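Trulldale school kitchens to cook fresh meals again from December

November 19, 2024

The town of Trulldale will start to cook school lunches in its own kitchens again, after 11 years in which the meals came by truck from a factory in Skasedow. The town council accepted the plan on Monday evening's agenda without a long debate, and the first three schools will begin in the first week of December.

In total 852 children eat lunch at school in Trulldale. Until now their food was prepared the day before, cooled down, and warmed up again in the morning. Parents have complained for a long time that the vegetables were too soft and the portions for older children too small. A letter with over 100 signatures was given to the council in spring, and the school office then began to look at what it would cost to open the old kitchens.

Lieven Groen, who leads the school office, said that the price was lower than he had expected. "The rooms are still there, and also the water and the gas," he said. "We had to buy new ovens for two schools and repair the floor in one. The biggest cost is the people, and for me this is money well spent."

The town has hired cooks for the schools at Liew Street, Mill Lane and Flolcombe. They will receive potatoes, carrots, milk and eggs from farms in the valley, and bread from a bakery in Flolcombe. Rice, pasta and oil will still come from the wholesaler in Skasedow.

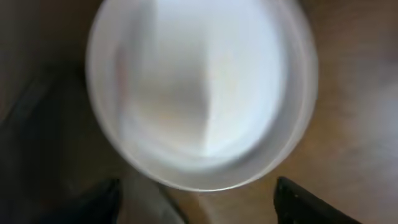
The menu will change every four weeks. On most days there will be a soup and one warm dish, and fruit after the meal. Meat will be served two times in the week and fish one time. Children who do not eat meat, or who cannot have milk or wheat, will get another dish, but their parents must fill in a form at the school before the end of this month. Forms which were filled in for the old supplier are not valid anymore.

The price for families stays the same until summer. After that the council will look at it again, and Mr. Groen did not want to promise that there will be no increase. Families with a low income can still ask for help with the cost, and the rules for this have not changed.

Not all parents are satisfied with the plan. The school at the north side of the town has no kitchen, and its children will have to wait longer than the others. Their lunch will be cooked at Liew Street and brought by van, a drive of a few minutes. Some parents at the council meeting asked why a small kitchen could not be built there at once. Mr. Groen answered that there is no free room in the building, and that a new one would need a separate decision.

The lunch break will also be a little longer. Teachers at Flolcombe had asked for this, as the youngest children often had to leave the table before they were finished. The break there now takes 70 minutes, with time outside included. The other schools may choose their own times.

The contract with the supplier in Skasedow ends with the school year, and the remaining schools will change over one after another until then. The menu for the first four weeks can be read at the school office and at the town library.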